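Second Progress Report: The Worktable Room at Bilora House
To: Sedach Fund, Small Spaces program
From: Rafferty Benavides, project lead

Since the first report the room has gone from a place people walked through to a place people sit down in, and I'm very happy to be writing this one. When I last wrote to you we had bare walls, a floor with the old glue still on it and one long argument about furniture. The glue is gone, the argument is over, and the tables are in!

Furniture took the biggest share of your grant, so I'll start there. We had budgeted for new folding tables and ended up buying secondhand wood instead. Ania found them through a furniture reseller, Ramasamy, who was clearing out an office and let us go through the back stock for most of a morning. The finish on them was tired. We sanded by hand in the yard, wiped everything down, and put on oil in thin coats with a night between each. I had my doubts about oil (I wanted varnish, and said so more than once) but Ania was right. The color came up warm and brown and you can still see the grain, and if somebody scratches a top we can fix that one spot without stripping the whole thing.

Power was the second piece of work. You may remember that the old room had two outlets, both behind the radiator, and that people ran cords across the doorway to reach them. The electrician put in a new circuit along the back wall, and we bought small white power strips so that people can plug in up on the tabletop. It sounds like a tiny thing. It has made more difference to how the room gets used than anything else we bought, and it came in $80 under the line we had set aside for it.
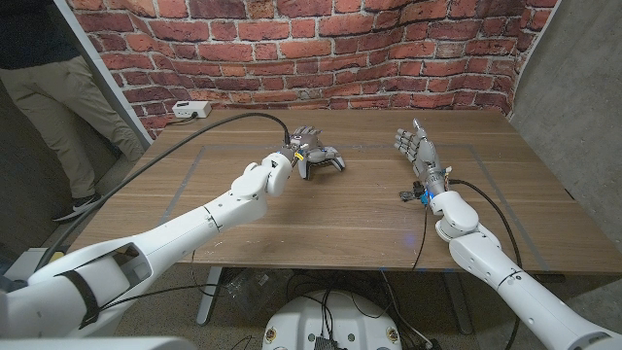 BILORA HOUSE, November

The fall sign-up list opened with 30 places and filled, and we now keep a short waiting list for evenings. Mornings are quieter. We get people with paperwork, a couple of regulars who mend clothes, and a model boat that has been coming along very slowly and that I'm getting quite attached to. After school it gets loud in a good way. The evening group tends to bring bigger projects and stay until we turn off the lights.

Some things we've learned about the tables now that they get real use. The oil holds up well to elbows and coffee. It holds up less well to hot glue, and we've added cutting mats to the shopping list for that reason. One table had a slight rock on the uneven part of the floor, which we cured with a felt pad under one leg. The brown tops are also easier on the eyes than I expected. With the old white ones under the ceiling lights you got glare coming back at you all afternoon, and a couple of the menders told me they can work longer now without a headache.

Cords are still a work in progress. The strips do their job, but any long cable has to go over a table edge on its way somewhere, and by the end of an evening there can be a fair tangle around people's feet. We've priced clip-on cable guides that grip the edge without screws. Nobody wants to drill into those tops after all that sanding, me least of all. I'd like to buy a few and try them on the busiest table first.

Storage is behind. The shelving was supposed to be up by now, and it's sitting in its boxes in the hallway because the wall turned out to be softer than the survey said. The builder wants to put in a backing board before anything heavy goes on it. I've agreed to that, and the $80 we saved on power will go toward the board if you're comfortable with the move between lines. Please let me know either way. Until then, projects go home with their owners or into the bins under the window.

Spending is otherwise on plan. Receipts for the tables, the oil and sandpaper, the electrical work and the strips are attached in the same order as the budget sheet. The chairs are not on there yet. We're still using the borrowed stacking ones, and I'd rather wait for another clear-out at Ramasamy than buy something flimsy in a hurry.

Next up: the backing board and shelves, the cable guides, cutting mats, and a second coat of paint on the door. Ania would also like lamps for the far end, where it gets dim by late afternoon, and she has started a list of models with prices. I'll send it with the next report.

Come by if you're in the area. The room is open most afternoons and there's usually a seat.

Rafferty Benavides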